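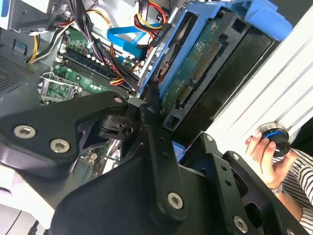 June 2021
By Hanna Skoryk

The new grasp planner for the desktop disassembly cell has been merged into the main branch. It replaces the scripted waypoints we had been carrying since the first Vivbridge trials. Matvii Zhuravel wrote most of the collision checking, and Zlata Moroz moved the cable segmentation model across from Jeteten.

Cables are still the main source of trouble. The model was retrained in March on 2,505 labelled views, and it copes well with brightly coloured wiring. Black leads against a dark chassis are another matter – Zlata has a branch open for that.

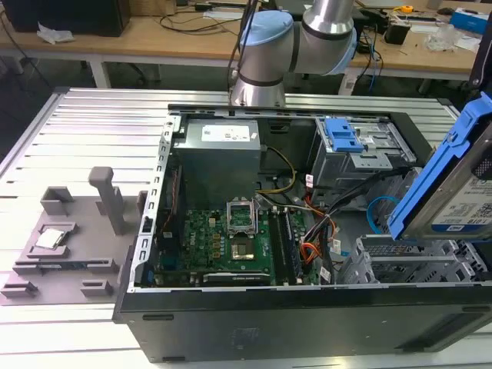
Fixture poses now live in one config file, and both the planner and the simulator read from it. Vitalii Hutsuliak asked for this after the two drifted apart. Anyone who shifts the grey printed plate beside the tower needs to rerun calibration, as the pocket holding the CPU is defined relative to the plate and the socket relative to the case. A full run takes around 463 seconds.

Logs in the old format will still replay until the next release. Merge requests for the planner go to Matvii.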